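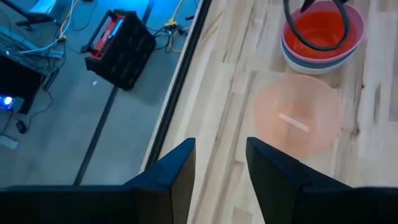

Prutelar Duo — kit bimanuel en location, lot d'essai « vaisselle »
LISEZMOI

Ce dépôt contient les enregistrements que nous avons faits pendant l'évaluation du kit Duo, loué à Prutelar avec sa licence logicielle Elow. Il ne vient pas du fournisseur et n'a pas été relu par lui. Si vous cherchez la plaquette, elle est sur son site, avec les superlatifs.

Rédaction : Edit Veres. Enregistrements : Tibor Pálfi et Yanti Sitompul.

Ce que le fournisseur annonce

Le kit serait « prêt à apprendre en une matinée » et saurait empiler, trier et ranger de la vaisselle légère après 200 démonstrations. Nous avons demandé à Prutelar sur quels objets ce nombre avait été établi. Réponse de Lachlan Sutherland, côté commercial : « des objets courants ». Nous n'avons pas obtenu mieux.

Contenu

episodes/ : 200 démonstrations téléopérées, bols et gobelets en plastique
essais/ : 31 passages en autonomie, échecs compris
notes/ : journal de Tibor, non nettoyé
calib/ : calibration refaite par nos soins, celle d'origine étant inutilisable

Chaque épisode comprend les flux des caméras de poignet, une vue fixe de la table et les positions articulaires des deux bras. Les horodatages viennent de l'ordinateur de commande. Entre la vue fixe et les poignets, comptez un décalage d'environ deux images, variable d'un épisode à l'autre. Elow affirme le corriger à l'export — nous ne l'avons pas constaté.

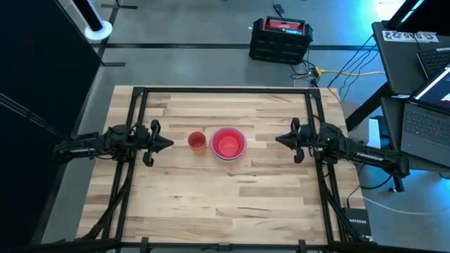 Installation

Prévoir une journée et demie, câblage compris. La notice tient en deux pages et renvoie trois fois à une annexe qui n'était pas livrée. Le serrage du cadre est à revoir au début de chaque séance, ce que la notice omet également.

Tâche

La consigne est la même partout : prendre un récipient et le poser dans un autre. Les positions de départ sont choisies à la main par l'opérateur, donc biaisées. Yanti place volontiers les objets vers le milieu, Tibor plus près des bords. Le champ « operateur » permet de séparer les deux.

Limites connues

Le plastique translucide pose problème. Le logiciel perd le bord du récipient dès que le bois transparaît, et la démonstration commerciale ne montrait que des objets opaques. Les reflets au sol n'ont pas été masqués. Pas de verre, pas de céramique, rien de mouillé : toute conclusion sur une vraie cuisine serait abusive, y compris celles de la plaquette.

Les essais sont annotés réussi, partiel ou raté. Ottó Bodnár a revu les cas litigieux et en a déclassé plusieurs que Elow comptait comme réussis alors que le bol reposait de travers. Les deux annotations sont conservées, champs « statut_elow » et « statut_relu ». Utilisez la seconde.

Licence et suite

Usage interne et recherche. Le contrat de location interdit de redistribuer les fichiers de configuration Elow, qui ont donc été retirés ; les scripts de lecture fonctionnent sans eux. Une mise à jour du logiciel nous est promise pour décembre. Nous relancerons les mêmes essais avec les mêmes objets avant de nous prononcer sur l'achat.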